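Kotberg Clothing Exchange to Extend Hours Ahead of School Year

Published 19/06/2025

The Kotberg Public Library will extend the hours of its clothing exchange through the summer, the library announced Thursday. The exchange, which occupies the former periodicals room on the lower level, will now open four days a week instead of two. The new schedule remains in effect until the first week of September.

The exchange accepts clean clothing in all sizes from residents of Kotberg and the neighboring township of Prarnard. Items are offered without charge, and no proof of income is required. A library card is needed only to reserve an item in advance.

According to the library's annual report, 3,924 garments changed hands last year. Children's clothing accounted for 925 of them. Demand was highest in the weeks before school opened, when the room frequently reached its posted limit of 40 visitors.

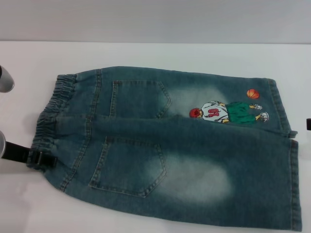

What May Be Donated

Shirts, pants, shorts, skirts, dresses, sweaters and light jackets are accepted year-round. Winter coats and snow pants will be accepted again in the fall. The library cannot take underwear, swimwear, single shoes or anything with broken zippers.

Donors are asked to wash all items, empty the pockets and fold each piece before drop-off. Bags may be left at the side entrance on Kolář Street while the library is open. Items left outside after closing will be discarded. Each household may donate up to two bags per visit.

Garments that remain on the racks for more than eight weeks are sent to Zonard Textile Recovery, which sorts them for resale or fiber recycling under an agreement renewed this spring. The agreement carries no cost to the library.

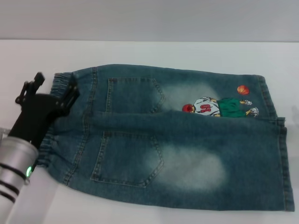

Denim shorts with an elastic waistband, folded lengthwise.

Funding and Mending Workshops

The additional hours are supported by a grant of $600 from the Prarnard Community Fund. The grant will cover hangers, size markers and two additional clothing racks. Staffing for the longer schedule will be drawn from the existing library budget.

The library will also hold a mending workshop on the second Saturday of each month. Sessions cover hemming, replacing buttons and patching worn fabric. Sewing machines are provided, and participants should bring one item to repair. Registration is required and may be completed at the front desk or by telephone. Children under 12 must be accompanied by an adult.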